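Thursday, January 11, 2018
Notebook, cloth handling — folding on a bed

Question for the day is the same one Eduardo wrote on the whiteboard in June: can a two-finger gripper do laundry yet, or only the easy parts of it? Working on the bed again, soft surface, black garment, daylight from the window. Grippers held by hand, so whatever goes wrong is down to the fingers and the cloth and can't be blamed on a motion planner. 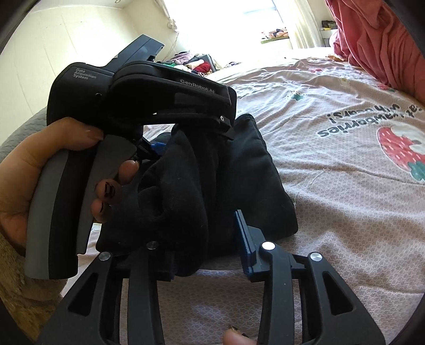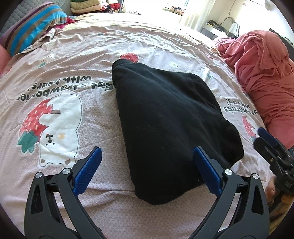
Black garment on the strawberries-and-bears sheet, blue finger pads in both.

Notes as I went:

Black on black is bad. With the cloth bunched I lose the edge of the top layer, and I have eyes. The Yan segmenter calls the whole heap one blob. It does better on the pale sheet, where the print at least gives it something to tell apart from the garment.

Picking up one layer works if I come in low and pinch a ridge. Coming straight down gets two layers, or garment plus sheet. A mattress gives under the tips, which a table doesn't. The depth threshold we carried over from the Marnside table runs needs to go.

Two grippers are enough to lay a fold. They are poor at smoothing. I kept wanting the flat of my hand. Dragging a closed gripper across the cloth pushes the wrinkle along and leaves another one behind it.

Stopped after 5 good folds in a row, by my own loose standard. Lanying's standard is tighter and she would probably pass three of them.

Log counter stood at 703 this morning and 901 when I quit. Almost 100 of those are regrasps, too many. A person folding a shirt hardly regrasps at all.

Where I come down: towels, yes, on a table, slowly. Clothes from a heap on a bed, no. Fluvent's demo starts from a garment already spread flat, and the spreading is most of the chore.

To do
— ask Lanying for the Grenimitz pads, the softer set
— repeat with a light-colored garment on the same sheet
— log regrasps under their own tag
— Eduardo to rerun Yan on the bunched starts only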